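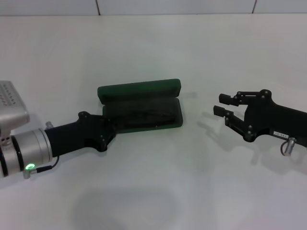
Since we moved to Semness I am without my glasses at least once every day. I need them only for reading and for the small letters on medicine packets, so I take them off wherever I am standing, and then I walk away. My old case was a soft pouch and it was no help, it lay flat under newspapers and could not be found either. So in spring I decided to have a proper case with a hinge, dark green, the sort where the lid stands up behind when it is open, and to give it one fixed place in the flat. I wanted to write down how it goes, for those who have the same trouble.

I looked first in Irkham, where there is an optician near the bus station. They had many cases but most of them were black, and black is a bad colour for me. My bag is black inside, my coat is black, the shelf by the door is nearly black. On a white table everything is easy to see, of course. The difficulty is the other places. Green I can find in my bag, if there is a little light.

In the end I bought mine at the Saturday market in Jindirley, for 9 pounds. The seller wanted more at first. It closes with a good strong sound, and this I like very much, because I hear that it is closed. With the pouch I was never sure. The inside lining is soft and until now it has not made any marks on the lenses. I keep also the small cloth in it, folded in four, under the glasses and not on top. If the cloth is on top it gets caught when I shut the lid, and then the case opens again in the bag.

The fixed place was more difficult to decide than the case. I tried the window sill, but in the afternoon the sun comes there and I have read that heat is not good for the coating. Then I tried the drawer of the night table. This was tidy, but I forgot that a thing in a closed drawer must be taken out, and I was too lazy for it in the evening. Now it lives on a small tray beside the kettle. I go to the kettle many times a day, so I pass it always.

My rule is that the case stays open when the glasses are on my nose. An open case looks a bit unfinished, and it reminds me that something should come back to it. When I shut it empty, as I did in the first week, I believed the glasses were inside and I searched nowhere else. Twice I took it empty to the library.

I wash the case too, on the outside, with a damp cloth and one drop of soap. For the inside I use a dry paintbrush, the soft kind for watercolours, and I brush out the crumbs. I do not know how crumbs come into a glasses case, but they come.

In August we travel to Drakos for two weeks, and there I will have no tray and no kettle of my own. I think I will put the case on a saucer, if they have one in the room. My sunglasses still have no case at all, they are in a sock.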